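Misquoted Sayings: Quick Tips for Checking a Quote Before It Goes on the Wall

Updated 11 January 2019

Got asked again at the Menmont library craft table. Somebody wants a famous line on a kitchen sign, or a cake, or the front of a recipe binder, and the line is wrong. Or the name under it is wrong. Usually the name. So, tips. In no order.

Search the odd words, not the whole line. Pick the two strangest words in a row, put quote marks around them, search that. The whole sentence just gets you posters and mugs copying each other.

No source, no name. If a site gives you the quote and the person but no letter, no speech, no page, treat it as unsigned. Leave the name off the sign. The words still work fine on a wall.

Check the old spelling too. Proverbs especially. "The proof of the pudding is in the eating" gets cut down to "the proof is in the pudding" and then people wonder what's supposed to be in the pudding. If you have room on the board, use the long one. It makes sense.

Keep a card. I use plain index cards in a recipe box, one saying per card. Front: the wording. Back: where I found it, how old, how sure I am. Pencil for the how sure part, you will be changing it.
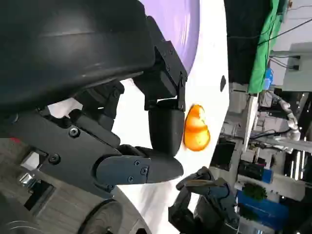 One reader, writing in from Zasville, keeps the cards by first word instead of by author, and says that once half the authors turned out wrong the old order was useless anyway. Tried it. Better. Switched the whole box over in an evening, though I'd leave a blank divider for sayings that start with "The" -- there are a lot.

Painting it. Letter the line in chalk first and leave it overnight. Read it again in the morning with coffee. You will catch a missing word, or a "your" that should be "you're". Much easier to wipe chalk than sand paint. Pencil is ok on pale wood, hard to see on anything dark.

Length. Nearly 200 letters is the most I have ever got onto a board over a stove and it was too many. You could not read it from the sink. A short proverb in big letters beats a long speech in small ones. If you have to cut, cut from the end and put three dots, don't quietly squeeze out the middle. That's how half of these got mangled to begin with.

Stencils: the Plonirel ones are fine but the quote marks come on a seperate sheet, so check the packet before you start. The 2 inch set is right for most kitchen boards. Wipe the back of the stencil every line or you drag paint into the next one.

Bible lines. Look up which translation before painting, they all differ. "Money is the root of all evil" is the one people bring me the most, and the King James has "the love of money". Few more letters. Measure again.

Old almanac sayings. Ben Franklin printed plenty that were going around before him, so "Franklin" under a proverb may only mean he printed it. I put "old saying" and leave it. Fits better in the corner too.

Dates on web pages. If the oldest hit you can find is after 2000 and the person died long before that, be suspicious. Try the scanned book searches, set the end date early and work forward. Takes ten minutes or so. Do it before you buy the board.

Already painted it wrong? Paint over the name only. Small brush, background color, 2 thin coats, then a leaf or a little star on top. Did this on a pantry door in October and it looks like it was planned. If the wording is wrong, flip the board over and use teh back.

Gifts. Don't correct somebody's framed quote at their own dinner table. Send the source later if they ask.

Next page: getting dried paint out of stencil corners.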